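The Salt Road to Kofler - Complete Series Box Set (DVD)

Back in stock
Label: Genberg Home Viewing
Catalogue no.: on the spine of the box
Discs: 16
Episodes: 42
Running time: around 1,320 minutes
Language: original soundtrack with English subtitles
Region: 2

If you caught a stray episode of The Salt Road to Kofler late at night and have been wondering ever since what became of the governor's second daughter, you can now find out from the beginning and in the right order. The whole serial is in one sturdy slipcase, all three series of it, including the two winter episodes that were left out of the earlier set (we had a good many letters about those!).

For anyone new to it, the story begins in the walled town of Zumbridge, where a clerk's apprentice called Troltik copies out a letter he was never meant to read and has to leave before the gates are shut for the night. From there it wanders, and I do mean wanders - there are salt merchants, a disputed marriage, a very long siege and a court case over a mule that takes up most of disc five and is my favourite part of the whole thing. The costumes are lovely, and the battles are mostly heard from behind a hill, so it suits people who like their history with more talking than swordplay.

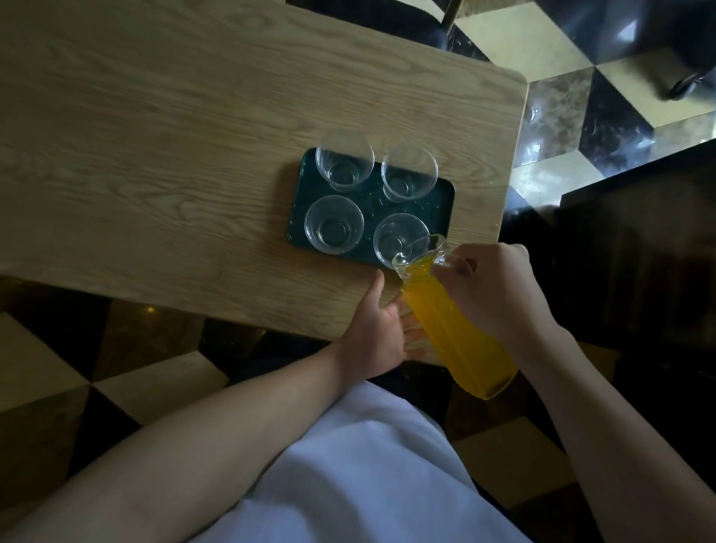
Are the subtitles the same as on the old set?
All the subtitles are new, translated from the shooting scripts by Thiện Kiều, and the letters and shop signs that appear on screen are now translated as well.

The old subtitles were rather hurried in places and gave two different characters the same name, so if you gave up halfway through series two in a muddle, it may be worth another go. You can turn them off from the main menu, or choose the larger size, which is easier to read from across the room.

There are extras on the last two discs. Uchenna Haruna, who wrote the series guide, talks over the first and last episodes and is very good company, and there is a half-hour piece on how the town gates were built, with the designer's sketches. The printed booklet has a family tree at the back. Please don't look at it until you've finished series one, as it gives away who marries whom.
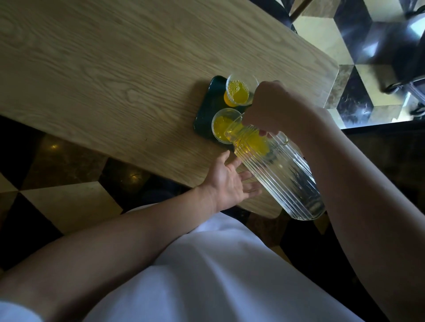
Cups of yellow drink on a green tray

This pressing is limited to 2,000 copies and the slipcase won't be repeated, though the discs themselves may come out again later in plain cases. We expect the separate soundtrack CD in August.

Each set is posted in a stiff carton. The plastic trays inside grip the discs quite firmly, so press the middle button before lifting and they'll come away nicely. If a disc arrives scratched, send us the disc number and your order number and we'll post a replacement for just that one - there's no need to return the whole box.

Page last updated Saturday, February 4, 2023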